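Démonter un vieil ordinateur de bureau : les astuces qui tiennent, et les autres
Par Margit Backlund – 11 novembre 2020

On lit partout qu'un PC de bureau se démonte en deux minutes avec une carte de fidélité et un peu de bonne humeur. J'ai des doutes. J'ai essayé la plupart de ces conseils au mois d'août et je n'en garde pas beaucoup. 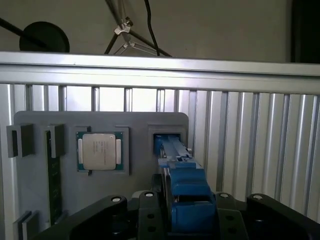
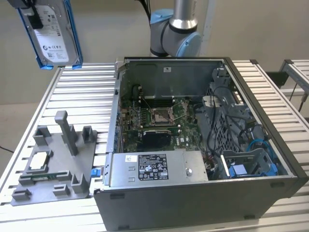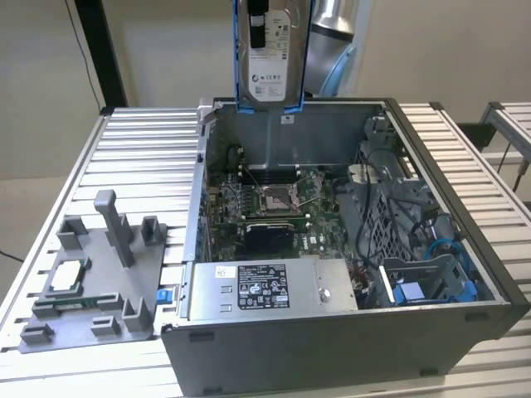
Processeur et barrette mémoire rangés sur leur support ; sur les deux dernières vues, le boîtier ouvert, couché, et le disque dur dans son berceau.

Coucher le boîtier. Celle-là, je la garde. Panneau latéral retiré, intérieur vers le haut, on voit ce qu'on fait et les vis ne filent pas sous l'alimentation. Débranchez le cordon secteur avant, évidemment, et n'ouvrez jamais le bloc d'alimentation lui-même, quoi qu'en dise votre beau-frère.

Le bac à glaçons pour trier les pièces. Bof. Très bien pour les vis, ridicule pour le reste. Une barrette de mémoire n'y entre pas et un processeur y glisse de travers. Un support avec un logement par pièce fait mieux. À défaut, une plaque de mousse antistatique – pas le polystyrène du carton de la télé, que je vois encore recommandé.

Le support tout fait. J'ai regardé celui de Stonstead et celui de Wurkar. Le second a de jolies encoches, mais je ne vois pas ce qu'il apporte à quelqu'un qui ouvre une machine tous les cinq ans.

Le processeur. Levier relevé, on le soulève bien droit, par les bords. Les vidéos où on le fait pivoter avec un tournevis, non merci. Posez-le plaque métallique vers le haut seulement si le dessous ne touche rien de dur, surtout s'il porte des broches.

Le disque dur. Beaucoup de boîtiers de bureau le logent dans un berceau en plastique qui se déclipse sans outil. Sortez l'ensemble, ne forcez pas sur les côtés. Quant à « l'effacer avec un aimant de frigo », je voudrais bien voir ça.

Photographier les câbles avant. Oui, mais de près. Ma photo d'ensemble ne m'a servi à rien pour le câble SATA.

Le coffret Kozłowski de 17 embouts. J'en ai utilisé 2. Le tournevis cruciforme du tiroir aurait suffi.

La bombe d'air Voltberg : correcte, chère pour de l'air. Par petits coups, dehors si possible, en bloquant les ventilateurs du doigt.

297 partages | 17 commentaires

Ce site utilise des cookies pour mesurer son audience. Accepter | Paramétrer

Contact | Mentions légales | Retour en haut de page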